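FOR IMMEDIATE RELEASE

Papadakis Law Group Opens Foreclosure Defense Desk in Fakunton

FAKUNTON - Papadakis Law Group will open a walk-in desk for homeowners facing foreclosure starting in March. Ground floor, Ovel Building, side entrance. No appointment needed for the first visit.

The desk is for owners who have gotten a notice of default, a sale date, or a letter from a loan servicer they can't make sense of. First visits run 20 minutes and are free. After that, flat fee of $370 for a full review of the loan file, including payment history, escrow charges and any transfer of servicing.

"People come in with a sale date 9 days out and a grocery bag of unopened mail," said Gebremedhin Wubshet, the attorney running the desk. "We can still do something at 9 days, sometimes. We can do a lot more at 90. Bring the bag either way."

Wubshet has handled foreclosure and loan modification cases for 17 years, most of them in county court. He joins from the firm's Meltico office, wich stays open with regular hours.

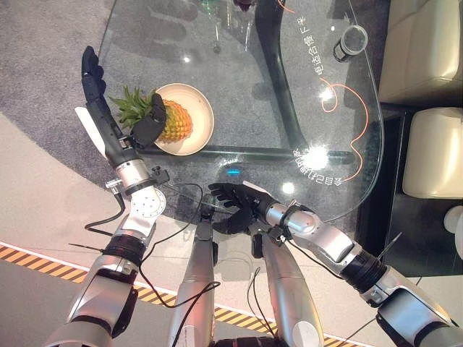

What to bring

Most recent mortgage statement. Any letter with a deadline on it. Certified mail, opened or not. Pay stubs or other proof of income if you want to talk about a modification. Divorce or probate papers if the name on the loan isn't yours.

Don't sign anything first. That includes offers from companies promising to stop a sale for an upfront fee, and any paper that transfers the deed "temporarily." Wubshet says deed transfers are the hardest cases the office sees, and the owners often learn about them when a eviction notice shows up.

Hours

Desk opens 9 a.m., last walk-in 4 p.m. Evening visits by phone request only. Parking behind the building.

Landlord-tenant matters are not handled at the desk, but tenants living in a foreclosed house can ask for a referral.

Media contact: Gebremedhin Wubshet, Papadakis Law Group, Ovel Building, Fakunton

###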